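Barkeck bench mat and tray set: a review after five weeks on a two-arm cell
Posted Oct 2, 2020

I wasn't going to review a mat. It's a mat! But I've bought three kinds of table covering for our two-arm cell in Drarnville, and this set is the first one I'd buy again, so I may as well save somebody the shopping.

A bit about how I use it. I look after a sorting cell for the Drorkness project, and most of my day is the dull end of robots: cables, fingers, teaching positions, wiping stuff down. Our table is white and glossy, and the old overhead camera hated it. Every time the lights went on we got a bright patch that the software took for a part, and one of the arms would go off and politely pinch at nothing. Brown paper fixed that in an afternoon. Ordinary craft paper works too, I used it for ages, but it creases wherever a finger drags and then the crease becomes the new bright patch.

The Barkeck one is heavier and lies flat from the start. I taped it at the corners and ran both arms through their slow check, 25 picks each, with no snags. My one gripe is the length. I had to trim 2 inches off the back edge to clear the bases, and the stuff is surprisingly hard to cut straight (use a metal ruler, please learn from me).

The trays I like even more. They have a proper raised rim and rounded corners, and they're light enough to shift with one hand when I'm re-teaching a drop point.

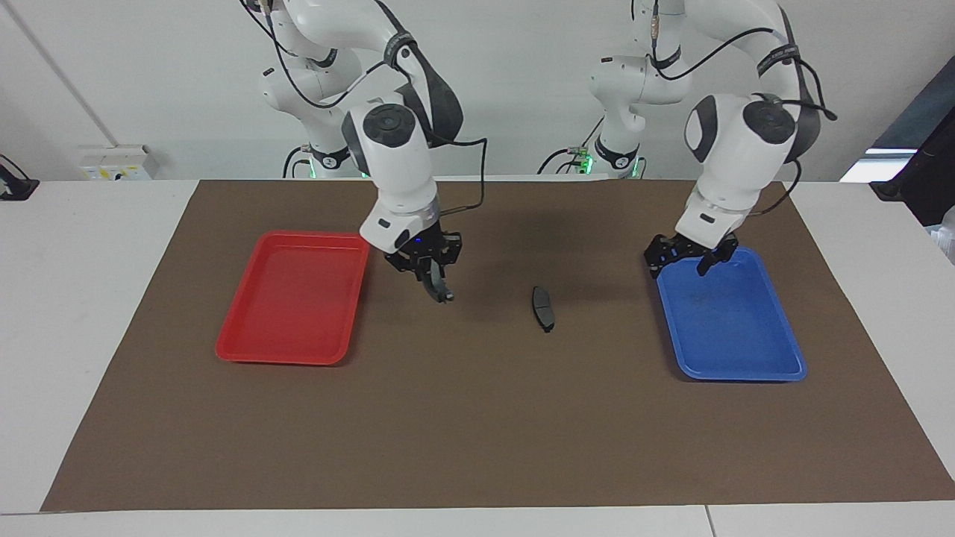

Setup goes quicker if you do the trays before the part. I put both down, bring each gripper in low and look at finger height against the rim, and only then worry about the pick in the middle. Red goes on the right arm's side and blue on the left arm's side, and I leave them a little crooked because parts never come in square anyway. The part I practice on is that small, dark, slightly curved thing between the trays, and it shows up beautifully against the brown. On the white tabletop I used to get its shadow and the part as one blob. The blue tray does pick up scuffs and smudges, I'm afraid, and I haven't found a cleaner that gets it back to new.

The leaflet in the box is bad. It tells you to glue the mat down, which I'd skip, and it has a whole page on tray stacking that I still don't understand. Venkataraman, the shop I ordered from, sent a better sheet when I wrote in, so ask them for it.

I paid 61 dollars for the lot, shipping included. For that I'd have liked a spare mat, and I've marked it down a star. 4 out of 5, and I'm ordering another set for the second cell in February.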